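Handling Practice for Hand-Held Grippers
Unit 5 notes, Miroslava Říha

Read these before the May practical. They cover the Lacson hand-held gripper at the Nukbridge benches.

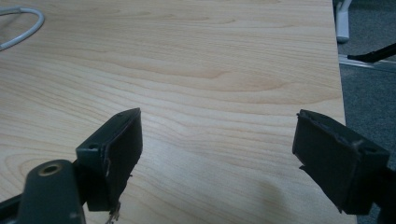
1. Checks before use

Look at both pads with the jaws open. Run a cloth along the edges. If it catches, there is a burr or torn material, and the pad goes on the defect sheet. Worn pads like the pair photographed, with scratches on the left finger and a ragged upper edge on the right one, should be written up before the next session. Loose fibres are to be removed with tweezers, never with the jaws closing.

Check that the pad screws are seated. Open and close the jaws 10 times by hand and feel for play at the pivots. Do not oil the bushings yourself; ask Bořivoj Kadlec.

2. The bench

Keep cables out of the working area. A loop of cable near the back of the table is a common fault and loses marks in the practical, even if nothing touches it. Bright patches on a shiny top should be dealt with by moving the lamp. Do not tape paper over the surface.

The house rule is 40 cm of clear table on either side of the object. This is our own rule and does not come from a published standard. If you quote it in your report, cite it as the bench sheet.

3. During the task

Start each attempt with the jaws fully open. Fingers stay behind the guard line. Stop after 6 failed grasps, and write down what you tried before changing anything.

4. Records

One line per session: tool number, pad condition left and right, initials. "OK" is not accepted for pad condition. Write "scuffed", "torn", "frayed" or "no marks seen". Completed sheets go to Deividas Liepiņa.

Brurberg Technical Courses. Questions about these notes: bench office, Nukbridge. Back to top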